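Why our robotics club should spend more time on boring chores

I've been helping out with the after-school robotics club at Maltby for five years now, and I have a complaint. It's a friendly complaint! I love the club, I love the kids, I even love the room, which smells like solder and old pizza. But I think we've been teaching robotics backwards, and this year's house project is the first thing we've done that made me feel we were getting it right.

Every January we used to start building for the Mudholm meet. If you've never been, it's a gym full of plywood arenas where little wheeled machines push foam blocks into painted squares. It's loud and it's fun and somebody always cries by the snack table (one year it was me). The kids learn a lot about batteries and a lot about gluing things in a hurry. What they don't learn much about is what a robot would need to know to be any use to a person, and that's the part most of them signed up for. Ask a new member what they want to make and you'll hear "something that cleans my room" way before you hear "something that pushes a block."

So this year we tried the other end of it. The Uda project, named after the street where the club first met, is all about ordinary household jobs. Tidying a dresser. Straightening a cloth. Putting a comb back where it goes. The students do the chores themselves, record them from head height, and then go through the pictures and write down what a machine would have to figure out at each step. No arena, no foam blocks and no trophy.

I'll admit I thought they'd hate it. A few did! One parent asked me, pretty fairly, whether her son had joined a robotics club or a cleaning service. And the first couple of weeks were rough, because writing "pick up the thing and move it over there" feels like homework, and it's bad homework too. Which thing? Over where? With what part of your hand? They'd read each other's steps out loud and fall apart laughing at how little the steps said.

Then it started to click. I think what did it was mirrors. We had a long argument one afternoon about how a machine is supposed to know that the comb-like thing in the mirror isn't a second one. You and I never think about that. A kid who had barely spoken since fall got up and drew the whole thing on the board, with the angles and everything, and then somebody else asked what happens if the mirror is dirty, and we ran half an hour over. 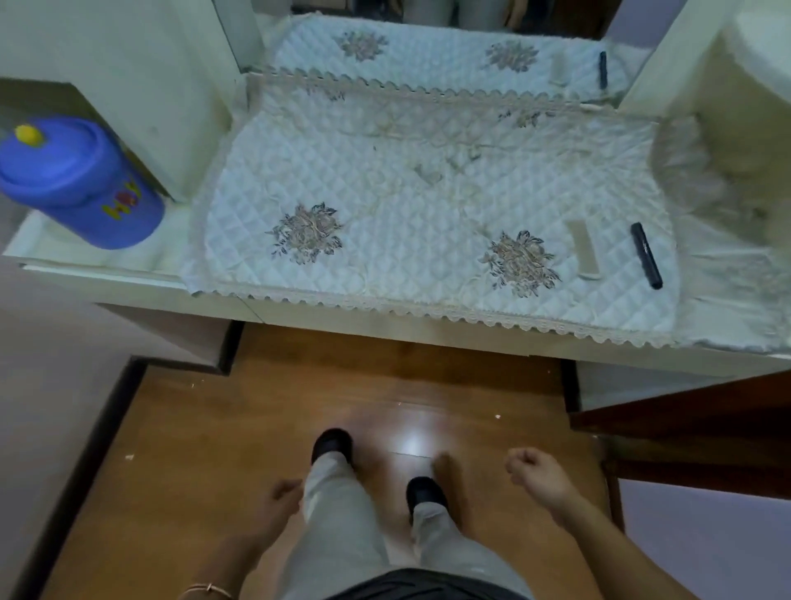

You don't get that kind of argument out of a foam block. A foam block is bright orange and sits on a flat gray floor, and it was picked by a grown-up so that your sensor would have an easy day. A home doesn't do you any favors. Cloth bunches up when you drag something across it. Shiny floors throw light back at you. Small flat things are a nightmare to pick up, and if you don't believe me, try getting a hair clip off a bedspread with a pair of kitchen tongs. We did this as a contest, and it took forever.

The usual case against all this is that kids need to build. I agree, mostly. We didn't stop building, we just did it later, and the little Csizmadia arm kit we'd bought with bake sale money sat in its box until spring. By then everyone had opinions about it. They knew they wanted soft pads on the fingers. They knew they wanted it to move slowly near fabric. In other years we'd have had the thing bolted together in a weekend and then stood there wondering what to do with it.

The other complaint is that there's nothing to win, and here I'm a little softer. Some kids really do run on competition, and I don't want to lose them. We still sent a small team to Mudholm. They scored 64 points, where the year before we'd had 86, so yes, we paid a price, and I heard about it the whole ride home. I'd still make the trade. I'd just like the people who run these meets to think about adding one event where the task is a messy shelf or a wrinkled tablecloth. Give them 3 minutes and see who gets anywhere. I would happily drive the van to that.

I also like that it's cheap. A lot of clubs fold over the price of parts, and a dresser costs nothing if you already have one at home. A student whose family can't spring for a kit can do this work exactly as well as anyone else, and maybe better if they're the one at home who does the chores.

We're keeping the house project next year. Laundry is up first, and the kids have already started fighting about socks.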